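Unit 5 Handout: Planning and Paying for a Robot Work Cell
Course notes, Skarphéðinn Baldursdóttir and Jabari Gachanja

Welcome back! Last time we talked about what a robot arm can reach and lift. Now comes a part I love, and that a lot of engineers skip: getting the thing onto a budget sheet and through a purchase without running dry halfway.

Start with the task, written in one sentence. "Pick up a small block from a tray and put it next to a button" is a fine sentence. "Do tabletop manipulation" is too wide, and you can't get a price for it. Once you have your sentence, underline every noun. Each noun is something you have to buy, borrow or make (block, tray, button), and it goes on the list with the arm.

Our budget sheet has four blocks:

Arm and controller. Usually one quote from one supplier. Ask what the controller cable length is and whether the mount is included. Bent Þrastardóttir's group at Grastis had an arm on the floor for two weeks waiting for a base plate!

Gripper and fingers. Quote this separately, even when the supplier offers a bundle. Fingers wear, and finger pads wear faster. If your pads carry sensors, put spare pads on the first order, when shipping is already paid.

Camera, lights and mounts. A wrist camera needs a bracket, a cable that survives bending, and light that doesn't change when somebody opens the blinds.

Task objects. This is the cheap block, and it's the one students forget. Trays, buttons, toy food, blocks. Buy duplicates of everything on the same day, from the same batch. A replacement tray in a slightly different red can cost you an afternoon of retuning.
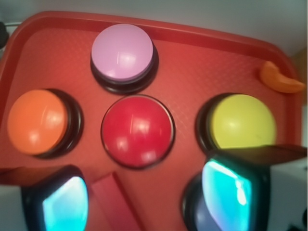 Do the small objects need their own line in the budget?
Give them one, even if the total is tiny. When they sit under "miscellaneous" they get cut first, and then a very expensive arm has nothing to practice on.

Worked case: the Suster cell

Suster is our teaching cell, and the numbers are small enough to follow by hand. After the arm was paid for, we had $2,448 left for everything that touches the table. Svend Hjaltadóttir split it like this:

Spare pads and finger parts: 46 percent
Camera bracket, cable, lights: 40 percent
Task objects: 14 percent

Do the multiplication yourselves before reading on. You should get $1,126.08 for the pads and parts, $979.20 for the camera block and $342.72 for the objects. Look how far that last number goes! Plastic trays and push buttons cost so little that we could fill a shelf with doubles.

Lead times

Money is half of the plan and the calendar is the other half. Zurkport quoted us up to 90 days on the gripper. The objects came the same week we ordered them. So order the slow items first and use the wait to lay out the tray with cardboard stand-ins, tape down the cable path and write your test sheet. If your project has to run in September, count backward from there and see where the gripper order lands. Early summer is already tight.

Questions to send a supplier

Which parts do you treat as wear parts, and what does one set cost?
Can we buy a single finger, or only pairs?
Is the calibration done by you or by us?
What happens to the price if we order a second cell within a year?
Who pays return shipping on a bad sensor?

Vilhjálmur Laxdal keeps a folder of real replies from earlier classes, with prices blacked out. Borrow it! The Ko reply is a great model of a clear answer.

For next class

Bring your one-sentence task with the nouns underlined, a four-block sheet with a price or a "waiting for quote" in every row, and the longest lead time circled. Pencil is fine.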